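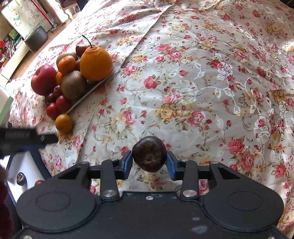

Dark-skinned fruit and a mixed pile on a flowered tablecloth.

Fruit plate (table)

A fruit plate is a shared dish of whole, uncut fruit left out on the table for people to help themselves. I've edited this entry on the Dultalance household wiki since May, and I still get told it should be merged with "Fruit bowl". I don't agree! A bowl hides half of what's in it, and whatever is at the bottom goes soft before you remember it. On a plate you can see nearly everything, though things do roll off.

Contents

Almost any firm fruit will do. Kiwifruit are good for the middle because the fuzzy skin grips a bit, and citrus can go on top or round the sides. Round Clillville, where I live, tomatoes go on as well (they're fruit, after all, and they taste better if they haven't been in the fridge). I keep bananas on a hook, as they hurry everything else along.

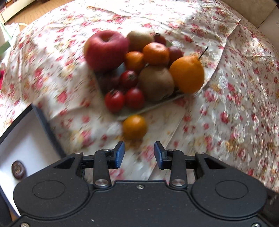

Big apples and pears go at the back, small things at the front, and mandarins wherever there's a gap — there's always one that ends up on the cloth. A flat dish with straight sides holds more than you'd think. The Fakhoury pattern book, which is mostly about table linen, gives 36 centimetres as a good length for one, and mine's near enough.

Cloth

Flowered cotton is the usual thing under it, often doubled over to save the table from juice. Plum stains want cold water straight away, then an ordinary wash. Hovix sold a printed cloth for years as pattern 2684, small blossoms on cream, and I'd love to hear from anyone who still has one.

See also: Fruit bowl; Tablecloth; Ripening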